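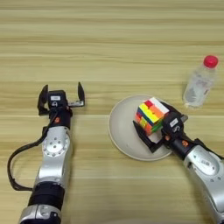 The first remark of the evening, from the far end of the room, was that a table is for eating at, and that if the puzzle cube was going to live on it then the cube should be put on the chore list with everyone else. The chair thanked the speaker and asked that the meeting be considered open.

Filed under: House Business > Minutes > Common Room

Minutes of last meeting. Approved, with the word "biscuits" corrected to "cookies" at the request of the Pladthorpe side of the building.

Table. The light wooden top is agreed to be the best thing in the room, which says something about the sofa. A motion to buy a tablecloth failed. A motion to buy coasters passed, 3 votes to none, the rest of the room being busy with the kettle. Oil for the wood to be ordered from Grerner before Friday.

Plates. Plates are to go back to the kitchen on the same day they leave it. It was asked whether a clean plate counts. It does. The round white ones are the house's and the others are a matter for their owners' consciences.

Bottles. Clear plastic water bottles all look alike - this was discussed at greater length than it deserved. Names to be written on them in marker. Any bottle without a name at 9 p.m. will be emptied over the ferns.

Puzzle cube. Stays, after debate. May not be worked on during meals or during item 2 of any meeting. One member offered to solve it by July and was asked which July.

Shelf. The Drelix quote came in at 610, fitting not included. Piątek has not replied. Deferred again.

Any other business. The hall light. Deferred.

Closed at 8:40 p.m. Next meeting same table, wiped.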